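Section 7. Washing, Drying and Storing Decorated Tableware

Applies to: Fetau printed plates, bowls and mugs; Lokiditz hand-finished serving pieces. For undecorated Correia stoneware, see Section 4.
Revised 1 December 2022. Technical editor: Aníbal Cardoso.

7.1 Before First Use

Decorated pieces are packed with a paper interleaf between each item. Small fibers from the interleaf can stick to the glaze and must be removed before food contact.

1. Remove all paper, tape and adhesive labels. If label residue remains, rub it with a drop of cooking oil on a soft cloth, then wipe clean.
2. Wash each piece by hand in warm water with mild dish soap.
3. Rinse under running water and dry with a lint-free cloth.
4. Check the rim and foot of each piece for chips. Do not use a chipped piece.

NOTE: Slight differences in the position of the decoration from one piece to the next are normal for the Gravurau transfer process and are not covered by the warranty.

7.2 Identifying the Decoration Type

The care instructions depend on whether the decoration lies under or over the glaze. Look for the code stamped on the foot.

Code U: underglaze. The pattern is sealed beneath the clear coat. Dishwasher and microwave use permitted.
Code O: overglaze. The pattern sits on top of the clear coat. Hand wash only.
Code M: metallic trim. Hand wash only. No microwave use.

If the stamp is worn or missing, tilt the piece under a lamp. An overglaze pattern usually shows a change in shine where the color begins, and the edge can be felt with a fingernail. If there is any doubt, treat the piece as Code O.

7.3 Machine Washing (Code U Only)

1. Scrape off food residue. Do not use a metal scraper.
2. Load plates upright, leaving one empty slot between pieces.
3. Place mugs and bowls on the upper rack, open side down.
4. Keep aluminum pans and foil trays out of the same load. Contact with aluminum leaves gray marks on the glaze.
5. Select a normal or light cycle. Do not use the heavy soil or sanitize cycle.
6. Let the pieces cool for 13 minutes with the door open before unloading.

CAUTION: Do not use detergent containing lemon oil or chlorine bleach. Both dull the glaze over time.

7.4 Hand Washing (All Codes)

1. Line the sink with a rubber mat or folded towel.
2. Wash one piece at a time. Do not stack pieces in the sink.
3. Use a sponge or soft brush. Steel wool and scouring powder will scratch the surface.
4. For dried egg, cheese or starch, soak in cool water before washing. Hot water sets egg protein and makes it harder to remove.
5. Rinse and place in a coated rack to drain.

NOTE: Do not leave Code O or Code M pieces to soak overnight.

7.5 Removing Marks and Stains

Gray lines from cutlery are metal deposits and can be removed in most cases. Apply a paste of baking soda and water, rub gently with a damp cloth, and rinse. Do not use the paste on Code M trim.

For tea and coffee stains, fill the mug with warm water, add one teaspoon of baking soda, and leave for one hour. Repeat if needed.

Fine lines beneath the surface of the glaze are called crazing. They cannot be removed. Take a crazed piece out of food service and use it for display only.

7.6 Temperature Limits

WARNING: Do not place decorated tableware on a burner, under a broiler or over an open flame. The piece may break without notice.

Let a refrigerated piece reach room temperature before adding hot food. Do not set a hot piece on a wet surface. A dry tablecloth or trivet is suitable for serving.

7.7 Storage

1. Confirm that every piece is fully dry, including the unglazed ring on the foot.
2. Stack plates of the same diameter only, no more than seven high.
3. Insert a felt or paper divider between plates. This applies to all codes.
4. Store mugs upright in a single layer. Do not hang Code M mugs by the handle.

Replacement dividers are sold in packs of 108 under the Lokiditz accessories listing.
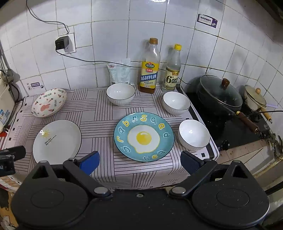
Figure 7-1. Plate with fried egg decoration and dark blue rim.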